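September, early

Woke before six and could not get back off, so I went down and started the bread. The starter has been slow since the weather turned. I moved it from the windowsill to the shelf over the boiler and it looked livelier by eight, with bubbles up the side of the jar.

Walked to the allotment after breakfast. The path from Vuvgate is still closed at the bottom end, so it is the long way round by the Haworth road, which adds a good bit when you are carrying a fork and a bucket. Lifted the last of the potatoes. Slugs have had more than I would like, but there are enough sound ones to fill 2 sacks. The runner beans are finished. I left the poles up and will take them down when it is dry.

Nhyira Ankrah was on the next plot and we talked over the fence for a while. She is giving up sugar in her tea and says the first week was miserable. She has also started putting her used tea bags in the compost, but only after checking which ones have plastic in the seal. I had not thought about it. I have been throwing ours in the heap for years, and every spring I find the little empty skins in with the good stuff, perfectly whole. She told me to tear one and see whether it comes apart like paper or stretches. 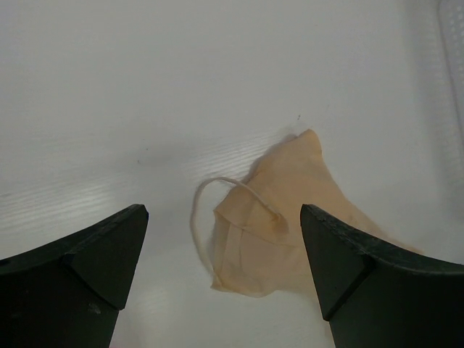

Tea bag, crumpled.

Tried it at home with 3 different sorts from the cupboard. Two tore cleanly. The third pulled out into a sort of web before it gave, so those will go in the bin until the box is used up, and I will not buy them again. From now on I will split the doubtful ones and tip out the leaves. It is a messy job but the worms like them.

Bus into Ristville after lunch for onion sets. The man had only the red ones left, 95p a bag, so I took two and will try again for the white. The 3 o'clock bus home did not come and I waited in the shelter with a woman who had a cat in a basket. It complained the whole time.

Bread came out flat but tastes all right. Had it with the beans and an egg. Rang my sister in the evening. Her knee is better and she has been told she can drive again, so she may come over before the clocks change. I must clear the back bedroom. There is still a box of Dad's seed catalogues on the bed and I have not decided where to put them.

Rain on the roof now. Bed at ten.

© Flikuvley Plot Diary | Contact | Back to top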